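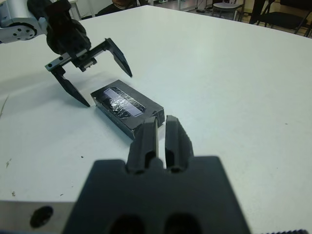
The Edetora Bench Practice Kit is a set of working rules for people who run two-arm robot stations. You get a ring-bound handbook, 12 laminated task cards, and a log sheet to copy. It costs $57. I bought one for our shop in Dostville last December, and it has been in use on our small-parts table since then. The task I know best from it is the box-and-lid card.

The handbook is 3 chapters long: setting up the table, sharing the space between two arms, and keeping records. The first chapter is the dullest and got the most use. It asks for a plain work surface, cables routed behind the wrist, and a written home position for each arm. Old marks on the table can stay if you note them in the log before a run. I would have liked more on lighting. There is one paragraph, and it only says to avoid glare.

Sharing the space is handled well. The rule is that one arm holds the part and the other stops short of it until the first has either placed the part or backed off. Edetora calls this "one in, one waiting." Our old house rules let both arms move in at once at low speed, and we had bent fingertips to show for it. 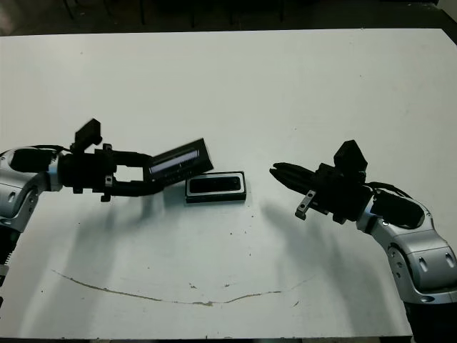 Do you need the kit if your robot supplier already gave you a safety manual?

It depends on what the manual covers. Ours, from Ditmont, deals with guarding, stop buttons, and who may enter the cell. The kit takes all that as already done and deals with how to run a task the same way each time. It does not replace a risk assessment, and page one says so.

The record-keeping chapter is the weak part. The log sheet has a box for nearly everything, and Urho Koivisto, who runs the second shift, filled in 600 lines before we cut it down to our own shorter version. Start position, operator, result, and a remark are enough for us. The cards are good and the laminate wipes clean, but the type is small.

For the lid task, the card says to lay both pieces flat and apart, with the open side of the tray up, and to keep the fingers of both grippers open until the start signal.

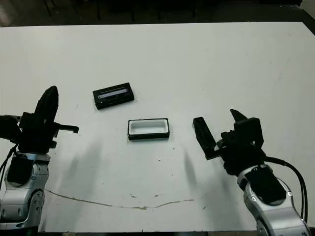

Compared with the Kobori guide

We used the Kobori guide before this one. It is cheaper and shorter, and it is fine for a single arm. It has nothing on two arms sharing a table. If you have one arm, buy Kobori. If you have two, get the Edetora kit and plan on making your own log sheet.

Reviewed June 27, 2023. Paid for by the shop.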